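About us

Verkberg is a small workshop with a large question: can machines do the chores yet? By chores we mean the dull ones. Emptying bins, pairing socks, wiping down a counter, sorting screws back into the right trays at the end of a shift. We spend our weeks finding out how close things have got, and we publish what we find, good or bad.

We were set up by Theophilus Nartey and his sister Adwoa in a rented unit above a joinery. Theophilus had spent years fixing packing machines and Adwoa ran the housekeeping side of a hotel, so between them they knew a lot about work that gets done over and over and hardly ever gets written down. The name came from a misprinted delivery label, and by the time we noticed, it was already on the door.

What we do

We keep a list of 26 chores. Sixteen are household jobs and the rest come from shop floors, mostly small ones: a bakery, a bicycle repairer, a place that makes lampshades. Each chore has a written sheet saying what counts as done. That sounds simple until you try to write one! The sheet for making a bed went through more drafts than our lease.

Every chore is first done by people, many times over, at an ordinary pace. We've built up 700 recorded runs so far and the shelf of drives is getting rather full. Then we look at what a machine would need to know to manage the same job, and when a partner has a machine ready to try, it gets the same table, the same sheet and the same stopwatch.

So, can they do it yet?

Some of it, yes, and we find that properly exciting. Picking up a firm object of a known shape and putting it somewhere else is in good order now. So is stacking cups, and so is sorting fixings by size, provided they aren't tangled. The lampshade people were delighted with how the ring-sorting went and asked if they could keep the machine over the weekend (they could not).

Soft things are where it gets hard. Cloth, cling film, bin bags, anything that changes shape the moment you touch it. A person changing a bin liner hardly looks at it. You feel for the edge, you give it a tug, you know from the rustle whether it has caught. Take away the fingertips, give the same person two grippers to work through, and a job you've done since you were eight becomes a puzzle again.
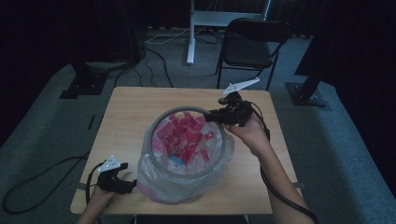

Adwoa reckons that bins taught her more than any other chore on the list. In the hotel she could tell a new starter how to do it in a sentence, and she had never thought about how much that sentence left out. How far down do you reach? When do you let go of one side? What do you do about the bit that's stuck to the wall of the bin? Our sheet for it now runs to 2 pages and she still adds to it in pencil.

We think that's the most useful part of our work. People ask whether machines are clever enough, and often the better thing to ask is whether anybody has explained the job. A lot of chores live in the hands of the people who do them. Getting that down properly takes time, and it needs those people in the room, paid for their hours and free to tell us when we've got it wrong. They do tell us.

Who we work with

Etberg make grippers and have been patient with us over more broken fingertips than we'd like to admit. Quartey run the laundry across the yard, and they send us odd socks, pillowcases and strong opinions about folding. Our own software for lining up one run against another is called Notau. It began as a spreadsheet and still behaves like one on a bad morning.

We don't sell machines and we don't take a fee for saying nice things about them. If something can't do the job, the results page says so, and we ask the makers to come back when they've had another go. Several have. One came back three times with the same arm and a bit more rubber on it each time, and the last visit was a joy to watch.

What we'd like to see

A machine that can cope with a kitchen nobody has tidied for it. One that stops and asks when it isn't sure. And, from Theophilus, one that can get a duvet into its cover, which he has wanted since the day we opened and has put at number one on the list, in capitals.

We're some way off. But the gap is smaller than it was when we started, and we can see it closing chore by chore – slowly for the soft stuff, quite quickly for the rest.

Come and see

The workshop is open to visitors on Friday afternoons from two o'clock. Schools are very welcome, and so is anyone who does one of these jobs for a living and would like to show us how it should be done. There are stairs up from the yard and a goods lift if you'd rather not climb. Ring the bell marked Verkberg and give it a minute, as we may have our hands full.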